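How do you score a two-item put-away task when the policy does the second item first?

Asked in Manipulation Methods, 9 votes

Hello everyone, and thank you in advance for reading, I know this runs long. I am writing up the evaluation section for a small imitation learning study and I have managed to confuse myself over something that ought to be simple.

The task is fruit into basket. There is an apple, a banana and a yellow plastic basket on a white table, and the instruction says "put the apple in the basket, then the banana." We trained on 1840 teleoperated episodes collected at our Bruvness bench, and nearly all of them go in that order. The policy is a fairly plain action chunking model that we call Plutudow, nothing exotic about it.
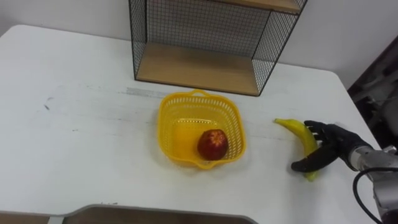 At evaluation we run with a time limit and a person marks each rollout as success or failure. What bothers me is that a fair number of rollouts finish with both pieces of fruit in the basket but in the wrong order, and my labmate and I can't agree whether those are successes. She says the end state is what matters to anybody who wants their fruit put away. I say the instruction said "then," and we have a whole paragraph in the introduction about following instructions! If we count them, our number looks lovely. If we don't, it drops enough that I would have to rewrite the abstract.

A second worry, while I'm at it. Sometimes the hand gets a good hold on the banana, carries it over, and then sits there until time runs out. Zero? Half? I have seen papers do both and I'd love to hear what people find fair.

3 answers

Answer 1 (accepted, 14 votes)

Oh, I have been exactly where you are, and I feel for you. We had this same argument for most of October over a project called Belkadi (kitchen items into a drawer), and in the end we stopped trying to squeeze everything into one number. What we report now is a stage score along with the final success rate, and the reviewers have been much happier, and so have we, to tell you the truth.

For your task I would write the stages down before anyone watches another rollout, and give each one a plain yes or no:

1. First item grasped. The item is off the table and held by the hand for at least a second. Touching it or nudging it along doesn't count, however close it looked.

2. First item released in the basket. Write down which fruit it was. Start with the basket empty every time, and put it back on the same tape mark if you use one. 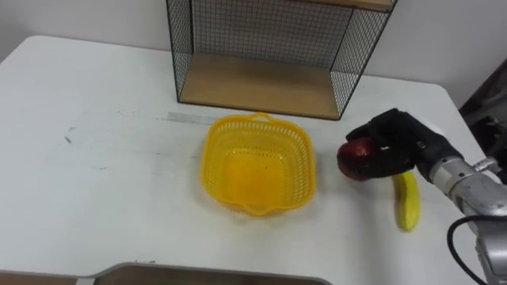 3. Second item grasped. Same rule as stage one, and please use the same wording on the sheet, because our scorers drifted terribly when the two lines were phrased differently.

4. Second item released in the basket. The hand has to have let go and moved away. If it is still holding on when the clock runs out, this is a no, but the rollout keeps its earlier stages.

Then you have order as its own column, scored only for rollouts that pass all four. You publish "both items in" and "both items in, correct order" side by side, and your labmate gets her number and you get yours. We rescored 673 old rollouts this way and it took far less time than we'd feared (bring snacks anyway).

Your second worry mostly goes away under this scheme. Carrying the banana over and then stalling is the sort of thing one success rate hides completely, and you'll want to know how often it happens, for your own debugging if nothing else. Ours turned out to be a problem with how the demonstrations ended: people were pausing before opening the hand, and the model had learned the pause beautifully.

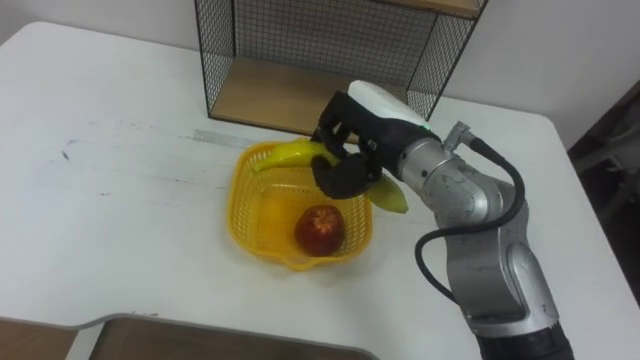
Stage four is the one where you'll need to be strict, and I would settle the wording with your labmate over a few saved stills from the head camera. Scorers are kind people and they want the robot to do well, so they'll round up. With the apple already resting in the basket and the banana held over the back part of it by closed fingers, half the people in our group would have ticked the last box, and by the rule it's a three out of four. Agree on a handful like that before you start, tape them to the wall, and have two people score the first 12 rollouts separately to see where they split.

Answer 2 (5 votes)

I agree with most of the above but would add a caution about order. If nearly all your demonstrations go apple first, then "correct order" doesn't tell you the policy read the instruction. It may simply be doing what the data does. You'd need some rollouts with the sentence flipped, banana then apple, and some training episodes to match. When we did this on Lultora we had 1374 episodes and had to collect more before the flipped condition was worth reporting. If you can't collect more, I'd soften the paragraph in your introduction and keep the strict number in a table.

Also please say in the paper what the time limit was. I spend so much of my reviewing life asking for that.

Answer 3 (0 votes)

just count it if the fruit is in the basket. our group always did it that way and it was fine

Comment from the original poster: Thank you all so much, this is more help than I had hoped for. We're going with the stage sheet and the extra column, and I have started on the flipped instructions too. I checked our demonstrations for the pause and yes, there it is, and the worst ones are mine.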